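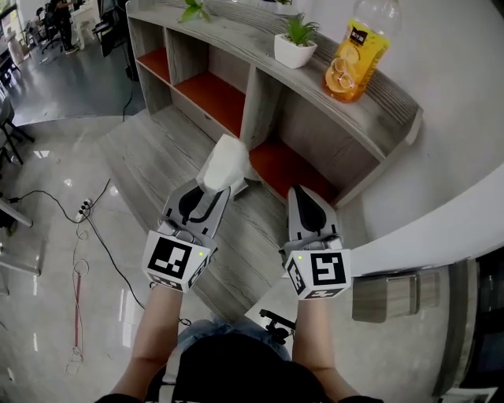
Clustton Allotment and Garden Society
Minutes of the summer general meeting
August 25, 2019, Pasar Road hall

The meeting opened at 2 p.m. with the chair presiding. Apologies had been received from the seed secretary and from the holders of plots 9 and 30. The secretary took the minutes.

Minutes of the previous meeting

The minutes of the spring meeting were read and approved with one correction. Under "Gates," the word "north" should read "east." The north gate has never had a combination lock.

Matters arising

East gate. The new lock has been fitted and the code sent to all plot holders. Several members said the dial is hard to read after dark. The secretary will ask Nygård Hardware whether the same lock comes with larger numbers. Members are asked again to scramble the dial when they leave.

Manure delivery. The farm delivered in June, but the truck could not turn at the bottom of the lane and the load was tipped by the east gate, where it blocked the path for a week. It was agreed that the next load will go on the gravel beside the compost bays. The secretary will tell the farm, and someone will meet the truck.

Plot markers. All the missing markers have been replaced except the one on plot 17, where the post has rotted at the base. The site manager has a spare post.

Water

Most of the meeting was spent on water. The bill for the quarter was higher than for the same quarter last year. The site manager checked the meter on two evenings with every tap shut off, and the dial moved both times, so there is a leak somewhere between the meter and the lower taps. The ground beside the path near plot 22 stays soft in dry weather and this seems the likeliest place.

Two ways of dealing with it were put forward. The first was to dig along the path at plot 22, find the break and patch it. The second was to replace the whole run of pipe from the meter to the lower taps, a distance of 62 yards. Toltenel Plumbing has looked at the site and is willing to do either job.

Members in favor of the patch said the upper part of the pipe has given no trouble and the society should not spend its reserve on it. Members in favor of replacement said the pipe was laid in sections at different times and a repair in one place has usually been followed by a break in another. The holder of plot 24 asked whether the trench would go through the raspberry bed. The site manager said it would follow the path but the spoil would have to be piled on one side, and the raspberry side has more room. The plot holder objected to this. After discussion it was agreed that the spoil would go on boards on the other side, and that the path would be closed while the work is going on.

A motion to replace the whole run was put to the meeting and carried, with 11 in favor and 2 against. The work is to be done in November, after the taps have been turned off for the winter. The secretary will ask Toltenel for a written quote, and if it is more than the reserve will cover, the matter will come back to the members before anything is signed.

Until then, the lower taps will be shut off at the valve each evening. Whoever is last to leave the lower plots should do this. The valve is under the square lid by the tool shed and turns clockwise to close. It is stiff, and should not be forced with a wrench.

Hoses

The rule on hoses was raised again. Hoses may be used to fill barrels and cans. They may not be left running on a plot unattended. The chair has spoken to one plot holder about this. A suggestion that sprinklers be allowed before 8 a.m. was not seconded.

Compost bays

The middle bay is ready to use and members may take from it, two barrows to a plot for now. The left bay is still being filled. The right bay is closed until it has been turned. Bindweed roots and diseased tomato plants have been found in the left bay and had to be picked out by hand. These should be bagged and taken home. Cooked food must not go in at all. A new sign will be painted, as the old one has faded.

Vacant plots

Plot 12 has been given up and will be offered to the next name on the waiting list. It is overgrown at the far end and the new holder will have the first year at half rent, in line with past practice. Plot 31 has not been worked since spring. A letter has been sent and there has been no reply. If nothing is heard within a month, a second letter will be sent, and the plot will be treated as vacant after that.

It was asked whether plot 12 could be split, as several people on the list have said they would like something smaller. The secretary will write to the first names on the list and find out. The meeting was in favor of splitting it if there are takers for both halves.

Sheds and fences

An application for a shed on plot 8 was approved. It must be no taller than the fence and must stand clear of the shared path. An application for a chicken run on plot 19 was put off until the lease has been checked. The secretary believes hens are allowed and roosters are not, but could not find the page.

The wire fence behind plots 26 to 29 is sagging, and deer have been getting over it. The site manager will price new posts. In the meantime members on those plots may tie netting to the existing wire, provided it is pulled tight enough that birds cannot get caught in it.

Seed order

Order forms will be sent out in the fall. Orders for seed potatoes and onion sets must be paid for in advance this time. Last year some bags were never collected, and the society had to bear the cost.

Produce table

The produce table at the gate has done well, chiefly with squash and beans. Members are asked to bring in what has not sold at the end of the day. The cash tin should go back to the hall cupboard and not be left under the table.

Any other business

The shared wheelbarrow with the green handles has a flat tire. A member offered to fix it.

A pair of pruning shears was found by the lower taps and is in the shed.

The holder of plot 5 asked for the hedge along the lane to be cut before the next delivery. Agreed.

The meeting closed at 3:40 p.m. The date of the next meeting will be posted at both gates once the hall has been booked.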